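Home | News | Features | People at Work | Subscribe

October 17, 2022
By the Features Desk

Print this story | E-mail this story

I'd been told to ask for the packing lead at Flastbridge, and I was expecting a tour of conveyor belts. What I got was a chair, a cup of very strong tea and a woman who wanted to talk about snacks (my kind of morning!). She asked me to leave her name out, so I have.

Flastbridge packs mixed snack boxes, and since March a lot of the picking has been moving over to machines. "People hear that and think the lights go off and we all go home," she said. "I have the same crew I had last winter. What they do all day is different, that's for sure."

The different part is teaching. Her crew spends half of each shift packing by hand with grippers, the same two-fingered kind the machines use, so the software has something to learn from. I asked if that felt odd and she laughed. "The first week my thumbs hated me. You know how to pick up a candy bar, you've done it since you were two - and now you have to think about it."

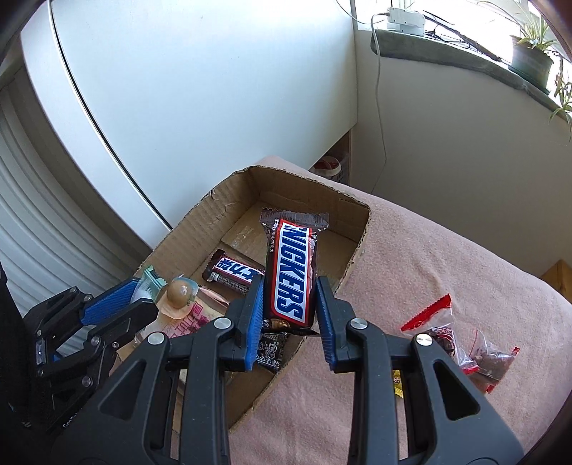

A Snickers bar held upright in a gripper over an open cardboard box.

Candy bars are the easy ones, she told me. Soft packets slide and fold over on themselves, and anything clear and shiny is a headache. The crew keeps a list of the worst offenders taped inside a cupboard door, and a new product has to be tried 100 times before it comes off. The system, called Castis, handled 637 boxes on its best shift so far. She remembers the number because somebody wrote it on a cake.

Not everybody loves it. One packer I spoke to at break, 5 years in the job, misses the talking. "We used to stand across from each other and gossip the whole time," he told me. "Now I'm watching my hands." He likes that his back doesn't hurt at night, though, and he got a small raise when his title changed.

I asked the lead what worries her, and she took a while to answer. "What happens when it's learned enough," she said. "I've asked. They tell me there's always another product coming." Does she believe them? "Most days, yeah."

She'd like the raise put in writing for the whole crew, and she'd like softer handles. The handles are supposed to arrive first. Then her break was over and she went back out to the floor, and I finished my tea.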